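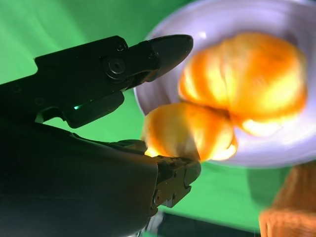

연한 라벤더빛이 살짝 도는 동그란 흰 접시. 케이크 가게 놀이는 접시부터!

엘스카(Elska) 케이크 놀이 상자, 자주 묻는 질문

안녕하세요, 엘스카에서 소꿉놀이용 케이크 상자를 빌려드리는 미탈리 에카나야케(Mitali Ekanayake)예요. 메일로 자주 받는 질문을 모아봤어요. 읽어보시고도 궁금한 게 남으면 편하게 물어봐 주세요. 답장은 보통 저녁에 몰아서 쓰는 편이라 조금 늦을 수 있어요 :)

몇 살부터 가지고 놀 수 있나요?
저는 세 살이 넘은 아이들한테만 빌려드려요. 체리나 구슬 같은 작은 장식이 붙어 있는 조각이 있어서 더 어린 동생이 같이 있는 집이라면 꼭 어른이 옆에 앉아 계셔야 해요. 동생이 아직 뭐든 입에 넣는 시기라면 예약할 때 적어주세요. 장식 없는 식빵이랑 쿠키 위주로 바꿔서 보내드릴게요!

상자는 어떤 종류가 있어요?
지금은 두 가지예요. 루이크(Luik) 상자는 빵집 놀이용이라 식빵, 크루아상, 종이봉투가 들어가고, 에슬리(Esley) 상자는 조각 케이크랑 접시가 중심이에요. 생일 앞두고는 다들 에슬리를 찾으시는데 저는 사실 루이크 쪽에 정이 더 가요(봉투에 담아서 계산해 주는 재미가 있거든요).

한 상자로 몇 명까지 놀 수 있나요?
여덟 명까지는 괜찮았어요. 그보다 많으면 손님 하겠다는 아이는 없고 전부 주인을 하겠다고 해서 좀 시끄러워져요. 큰 모임이면 상자를 하나 더 빌리시거나, 주인 역할을 돌아가면서 하게 해주세요.

진짜 그릇이랑 섞어 써도 되나요?
그럼요, 저도 그렇게 해요! 다만 진짜 음식을 담았던 그릇은 깨끗이 씻어서 물기를 닦은 다음에 써주세요. 버터나 잼이 한번 묻으면 모형 표면이 끈적해져서 닦아내느라 꽤 고생한답니다.

상은 어떻게 차리면 예쁠까요?

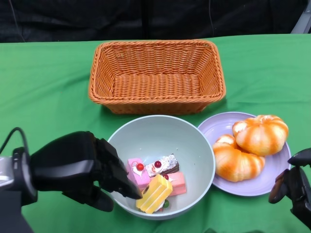 상차림은 식탁보 색 하나만 정해도 반은 끝난 거예요. 케이크 색이 워낙 알록달록하니까 바탕은 무늬 없는 단색을 권해요. 초록색 천을 깔면 분홍 케이크랑 빨간 체리가 확 살아나고, 조금 구겨져 있어도 소풍 온 것 같아서 저는 굳이 다리지 않아요. 그릇은 넓고 깊은 걸로 하나 놓고 조각들을 모아 담아보세요. 노란 층층 케이크처럼 다른 조각 위에 비스듬히 기대어 있어도 귀엽고, 은박지에 싸인 초콜릿 케이크는 체리가 보이게 두면 아이들이 제일 먼저 손을 뻗어요. 뒤쪽의 등나무 느낌 나는 엮은 바구니는 비워 두었다가 아이들이 고른 케이크를 담는 장바구니로 쓰면 딱이에요. 바구니가 집에 없으면 신발 상자에 손수건을 깔아도 아무 문제 없고요.

케이크를 자꾸 던지는데 어떡하죠?
아, 이 질문 정말 많이 와요. 저는 집게를 하나 쥐여줘요. 손으로 집을 때보다 훨씬 조심스러워지더라고요. 그래도 던진다면 그날은 배고픈 손님이 안 오는 날인가 보다 하고 잠깐 치워두셔도 돼요.

세척은 누가 하나요?
돌아온 상자는 제가 전부 다시 닦아요. 미지근한 물에 중성세제를 풀고 부드러운 천으로 살살 닦은 뒤 그늘에서 말려요. 집에서는 마른 천으로 먼지만 털어주시면 충분해요. 식기세척기는 제발 넣지 말아 주세요!! 은박 포장이 있는 조각은 물에 담그는 것도 안 돼요.

조각 하나를 잃어버렸어요.
괜찮아요, 소파 밑부터 한번 봐주세요. 그래도 안 나오면 상자 뚜껑 안쪽에 붙은 품목표에서 이름을 찾아 메일로 알려주시면 돼요. 작은 조각은 따로 돈을 받지 않고, 접시나 바구니가 없어졌을 때만 같은 걸로 채워 넣는 비용을 부탁드려요. 나중에 찾으시면 우편으로 보내주셔도 되고 다음에 빌리실 때 가져오셔도 돼요.

직접 가지러 가도 되나요?
네! 셀테벤트(Seltevent) 건물 905호로 오시면 돼요. 엘리베이터에서 내려 왼쪽 복도 끝이에요. 오전 10시 전에는 제가 청소 중이라 벨을 못 들을 때가 있으니 그 뒤에 와주세요. 상자가 은근히 커서 장바구니보다는 손수레가 편하실 거예요.

예약은 얼마나 일찍 해야 하나요?
평소에는 일주일 전이면 넉넉한데 12월은 금방 차요. 지금까지 거의 300번 가까이 상자가 나갔는데 그중에서도 연말이 제일 정신없었어요. 날짜가 아직 안 정해졌어도 일단 메일 주세요. 자리를 사흘까지는 잡아둘 수 있어요.

판매도 하시나요?
새 상품은 팔지 않아요. 대신 색이 바랜 조각들은 1월에 한꺼번에 정리해서 싸게 내놓으니까, 관심 있으시면 메일 제목에 '1월 정리'라고 적어서 보내주세요. 그때 목록을 보내드릴게요.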